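Search this site
Enter keywords Go

Talk notes - Play Library evening, upstairs room

Hi everyone, grab a tea, I'll start while people are still finding chairs.

I'm Lucimara Fagundes and I've been mending toys for the Kubo toy library for 11 years. Tonight is shape sorters, my favourite thing on the shelves and the one that comes back with bits missing every single time!

(Pause. Ask who has stood on a triangle in the dark.)

So, the sorting box gets all the attention, but I leave it in the cupboard to begin with. Just the blocks and a flat board. Little kids want to line things up, knock them over and line them up again, and they'll do that well before they care which hole the star goes through.

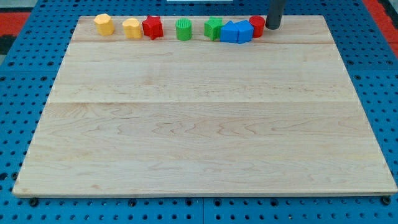

I like a big plain maple board for this, pale enough that the colours really stand out - red star, green cylinder, you can spot them from across the room. Put the blocks along the far edge and leave the rest of the wood clear for playing on. If the row's a bit wonky, leave it wonky.

Then ask for one. "Can you find me the yellow one?" is a sneaky question when there are two yellows with different outlines, and you'll get a great argument out of a three-year-old.

(Slow down here, I always rush this part.)

Looking after the board: warm soapy cloth, dry it straight away, stand it on its side overnight. Please don't soak it. Glued seams hate a bath.

Missing blocks go in the Floston tub by the door, and I go through it every December.

Questions, then biscuits.

Comments (2)

Trish M: My son only wanted the star. Took it to bed for weeks.

gumnut71: Does the board need oil as well?

We use cookies to remember your settings. Accept / Manage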